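21 May 2025, Wed. Equipment planning, second pass

Sherif wants the list by end of day so it can go in with Olaniyan's order. Writing it down here first, so when someone asks in December why we bought four of a thing and none of another thing there is a page to point at.

Money: 4000 for this round. Covers hand tools, spares, table stuff, produce. Does NOT cover the arm. Arm is separate, Damilola has that with Udport and I'm not touching it.

What we want out of the sorting bench this summer: loose fruit on a table, pick, put in tray. Same task by hand with the grippers first, then on the arm. So everything we buy for the hand grippers should be stuff we can bolt across later, or else cheap enough not to care.

Grippers

Want two full pairs. One pair in use, one pair on the shelf for when a pivot goes. Rakiya thinks one pair plus a box of parts is enough and she may be right, the parts are maybe a quarter of the price. But swapping a linkage mid session costs the afternoon, we tried it in the old room with the Hullolel units and I don't want to do it again. Compromise on the table: one pair, one single, box of parts. Put that down as Plan A.

Parts box:
- finger pads, 20. These go first. Get them all from one batch, last time we had two different softnesses on one tool and didn't catch it for days
- pivot screws, 14, plus the right driver. THE RIGHT DRIVER. Not the one in the drawer
- springs, 4
- linkage arms, ask Stomon if they sell left and right separately or only as a set

Pads: ask whether the replacements come with adhesive or need gluing. If glue, add glue. Ebere has a preference, check with her before ordering.

Table and produce
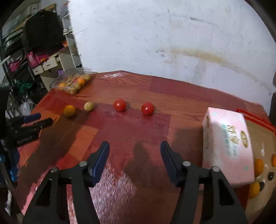

Gripper over the row: orange, small greenish one, two tomatoes. Tray at right.

Notes for the budget from this:

Glossy top is a problem we are choosing to live with or not. Clear plastic over a shiny wood pattern, light comes back off it, and then shadow from the tool on top of that. Options: (a) leave it, real kitchens and shops look like this, (b) buy a matte mat for part of the runs. I vote both, one matte mat is cheap. Gray or dull green. Sherif says if we buy one we buy two becuase they get stained. Fine, two.

Trays. The flat cardboard one does the job but cardboard gets soft with produce sitting in it all day. Want plastic, same sort of low sides, so the reach over the rim doesn't change between sets. Measure the cardboard one before throwing anything out!! Not done yet. Younes to do it, I've asked twice.

Produce is the line everyone forgets. Last version of this budget had zero for fruit. It is not zero. Tomatoes go soft, oranges are fine for a good while, and the small stuff disappears (people eat it, no names). Put a weekly amount against it and keep reciepts in the blue envelope. Rakiya suggested plastic fruit for the practice runs, real for the ones that count. Good idea, squash matters for tomatoes and hardly at all for learning where your hands go. Add one set of fake fruit, the heavier kind if they have it. The light ones skid.

Sizes to cover, from talking to Ebere at lunch:
- big and round: oranges
- small and round: cherry tomatoes, longans
- middling: regular tomato, lime, kiwi
- non-fruit: a box or two, for something with flat sides and corners

Jaw opening is the question for the big end. If the gripper we order can't get round a large orange with some slack, the whole thing is the wrong size and no spares box will fix it. Need the max opening from Stomon in writing. Their sheet gives stroke per side, measured from I don't know where.

Small end is more of a pad question. With pads that angle in, the tips meet before the rest does, good for a longan maybe, less good for anything you want held flat. Ask if there is a straight pad option. If yes get half and half.
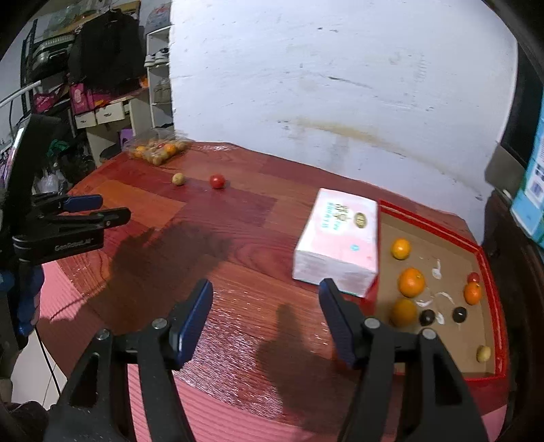

Mats. We keep saying mat and meaning two things. There's the matte sheet to kill shine (above) and there's foam padding, ribbed sort, for the front part of the table and the edge. Foam one is for knocks, ours and the tools'. Separate lines on the order please or somebody will strike one as a duplicate. Happened with the cable ties.

Stands / supports. Want something to park a gripper on between runs so it isn't laid flat on the table. Damilola has a sketch for a printed holder. If we print it, only cost is filament and her time, and her time is the expensive one. Get a price for a plain bench clamp with a rod, decide after. My guess is clamp.

Storage. Grippers, spares, mats, fake fruit, trays all need to live together. One lidded crate per station, labeled. If it goes on a general shelf it'll get mixed in with everyone's bags and shoes and boxes, you know how that goes. Crates are cheap. Adding two.

Lighting: parked. Would like one diffuse lamp but don't know yet if the matte mat makes it unneccesary. Try the mat first, come back to this.

What to leave room for when the arm comes

From the call with Sherif and Damilola this morning:
- table has to take the base plate. Check under the top before anybody drills. May need a different table altogether, and that comes out of the arm budget, NOT this one. Said it out loud on the call, writing it here too
- finger pads should be the same on the arm as on the hand tools. Udport say their adapter takes third party fingers. "Takes" could mean anything. Ask for a drawing
- power: one outlet is not enough. Strip with a switch, long lead
- reach. If the tray is at the right and the loose fruit is across the middle, how far does the arm have to travel with the base at the back? Nobody has drawn it. I'll tape out the footprint on the floor tomorrow, costs nothing

Order of buying

Now: one pair of grippers + single, parts box, two matte mats, foam, crates, fake fruit.
After Younes measures: plastic trays.
After Stomon replies: straight pads, linkage arms.
Wait: lamp, holder, anything with a plug.

Adding it up in pencil, Plan A lands under the 4000 with a bit left, if the shipping is what they said last time. If it isn't, the single gripper goes first, then the fake fruit. Don't cut the pads. Leave the produce line alone too.

Rakiya's version (one pair + parts) frees up enough for the lamp and the clamp. Putting both versions in the message to Sherif so he can pick, and saying which one I'd take. He'll ask about lead times. Stomon ships pads quick and grippers slow, going by the last two orders, so worth splitting the order even if we pay shipping twice.

To ask Stomon, one email not five:
1. max opening between pads, pads fitted
2. straight pad option, price, same screws or not
3. linkage arms, sold how
4. spring part number
5. do the pads come with adhesive
6. lead time on the grippers, separately from the small parts

Ebere to read it before it goes. Younes cc'd so he remembers the tray.

Still open: who signs for the produce money. Was Damilola, she says she handed it over, doesn't remember to who. Ask tomorrow.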